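## Step 2 – Sort the cups before they go in the Bellance rack

I always clear a table for this part, throw a cloth over it, and get everything out where I can see it. Mugs and tumblers that have been living at the back of a cupboard tend to surprise you!

1. Lay the tall pieces on their sides with a bit of space between them, so you can look into each one.
2. Stand short tubs and small containers upside down on their rims. They roll less that way.
3. Pull out anything paper. Paper cups don't belong in the rack, even the sturdy ones.

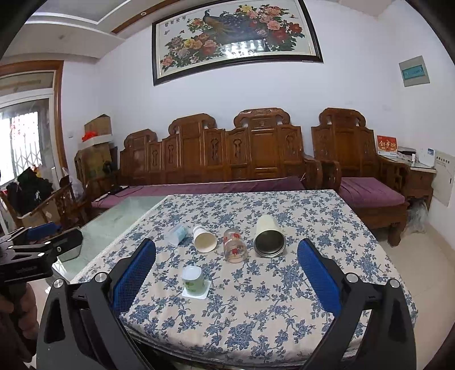 *Fig. 5. Paper, plastic, glass and a steel-rimmed tumbler, ready for sorting.*

4. Put glass on the lower shelf and plastic on the upper one – I did it the other way for months and regretted it.
5. Save the biggest tumbler for last and slide it into the end slot, mouth down.

**Note:** The rack has 12 slots. If you've got more cups than that, Meron Fikre's trick is to clip on a second tray (see page 26).

**Caution:** Don't stack one glass inside another. They stick, and then somebody pulls too hard.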